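Ticket: Budget for hand-held grippers, spring order
Opened by: Hayley Sowerby
Assigned to: Poppy Bellamy (purchasing)
Status: waiting on supplier

Hayley, first post

Hi Poppy! So the purchase form kicked my order back again, and I think it's the "quantity" box that's upsetting it. I put in 3 pairs of hand-held grippers from Gresby and the form wants a single item count, so it read that as three grippers and then complained that the total didn't match the quote. We use them two at a time, one per hand, so a lone gripper is no good to me (well, except as a spare, and I'll get to spares).

The quote is $1,463 a pair. I know that's more than the Treloar ones we looked at in April, but the Treloar price left out the marker cubes and the fingers, and once I added those back in the gap got pretty small.

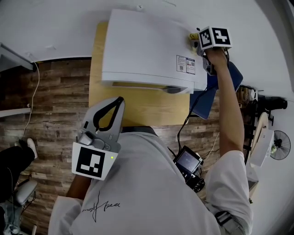

Anyway, the other thing the form asked for was a "use case," and I wrote "desk and office tasks," and it came back with a note saying too vague. What do they want there? I can write a paragraph about picking up small objects around office equipment if that helps. I'd just rather not promise a list of tasks for the whole year when we change them every couple of weeks.

Poppy, reply

Hi Hayley, I can fix the quantity on my end. Choose "set" from the unit menu next time and it'll behave. For the use case, two or three sentences is plenty. Please send me spares as a separate line, they come out of a different budget. Also, does the quote include shipping?

Hayley, second post

Oh, I never noticed the unit menu! Thank you. Shipping is not in there, I just checked, and it's another $176 from Ularbridge for the whole box. Grr. Can that go on the same order or does it need its own line too?

Spares, then. I sat down and went through what we'd want on the shelf:

1. Fingers, 10 of them. They're the part that does all the touching and pinching, so I'd rather order too many. Gresby sells them loose, which I love, and they say the price holds until the end of the quarter.

2. Cables. I only want a couple, and please not the short ones! You need enough slack to reach across a table without thinking about it.

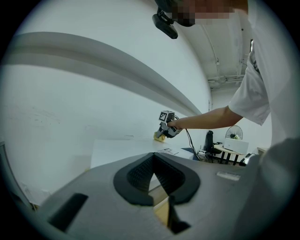 3. Marker cubes. One extra for each pair. I asked if we could print our own and Gresby said sure, but then sizing them correctly is on us, so let's just buy them this time.

4. Carrying case. This is a maybe. Tidance has one with foam cutouts and it's very nice and it costs way too much. Cut this first if we're over.

Poppy, reply

Shipping can ride along with the main order. I've put lines 1 to 3 through as spares and left the case off for now. Still need your use case text, and Gresby has to reissue the quote with "set" as the unit or accounts will bounce it.

Hayley, third post

Text is in the form now, and I've emailed Gresby for the new quote. I'll attach it as soon as they send it over. Please leave the ticket open until then!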